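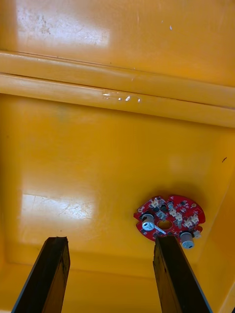 Figure 5.1 A round red circuit board on the floor of a yellow parts bin.

Chapter 5
Laying Out the Parts

Most people who take up assembly work want to get to the screwdriver. This chapter will disappoint them, as it contains no screwdriver until page 14 of the workbook, and then only a small one. Before anything is joined to anything else, the parts have to come out of their bins and lie where you can see them. We call this kitting. It is dull, and it decides how the rest of your afternoon goes.

The Astex practice set has a red board, a few small metal parts with their leads, and a habit of turning up incomplete. The parts list at Brornalden, where the set was first taught, runs to 1,679 entries for the whole course. You will need very few of them here.

5.1 Bins and trays

A bin is for keeping things in. A tray is for working from. Students who mix up the two tend to end the day with 2 bins and no tray, and a board they could swear they had a minute ago. 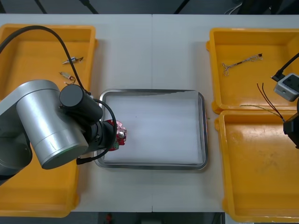

Figure 5.2 The red board at the left rim of the lined tray. Small parts with leads are still in the left-hand bin.

Line the tray before you begin. Plain white is best: small dark parts show up on it, and so does the grit you were sure you had wiped away. Patterned kitchen paper has been tried at our Skála workshop. The parts are, we assume, still on it somewhere.

Put the largest part down first and leave it flat. If it has wires, let them lie in an easy curve across the liner with the ends well inside the rim.
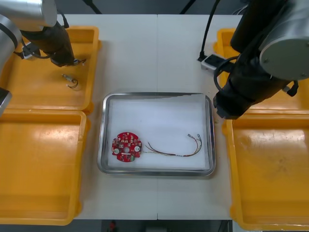
Leads have a long memory – bend one sharply in the morning and it will still be sulking at teatime. Never lift a board by its wires, however handy they look. Hold it by the edge, with clean fingers, and set it down again gently. It is a circuit board and should not be dealt like a playing card.

5.2 Knowing when to stop

A layout is ready when each part on the Isto card can be matched to one in the tray. Check the bins as well, corners included. A bin that looks empty from your chair deserves a second look from above. 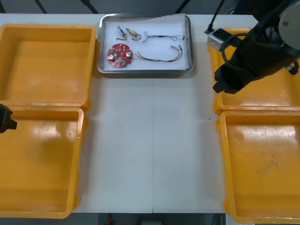 Figure 5.3 Parts laid out on the paper liner, with the round board at the lower left of the tray.

Exercise 5A asks you to lay out the set, put it all back and lay it out again. Allow roughly 14 minutes, and longer if you are sharing a table with somebody who hums.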